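Jewelry Swap and Repair Table Returns in December

The Sundstead jewelry swap is back on the first Friday in December, from 5 p.m. until the hall closes at nine. Last year 472 pieces changed hands, and the repair table had a line until the end.

The rules are the same. Bring up to 30 pieces, clean and sorted, and take home as many as you bring. Anything left over goes to the Sornovine thrift shop on Monday morning. Fine jewelry is not part of the swap — please leave it at home.

The repair table will restring necklaces and replace clasps for a small charge. Truvon has given us 100 spare clasps and a box of elastic cord, so most simple jobs can be done while you wait. Watch batteries are not available this year.
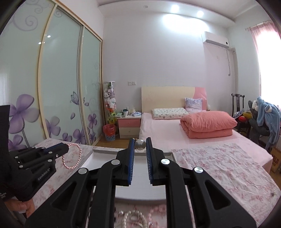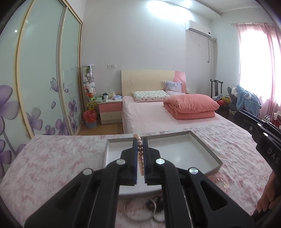
Sorting at home makes the evening go faster, and it takes very little equipment. Work over something with a rim so that small parts stay put. A shallow tray like the white one in the second photo will do, and so will the lid of a shoebox. Put single earrings in a separate bag and mark it, as we do have people who collect them. Broken strands are welcome too, but tie off both ends first. Doors on the Fukuda Street side will be open for drop-offs from 4 p.m.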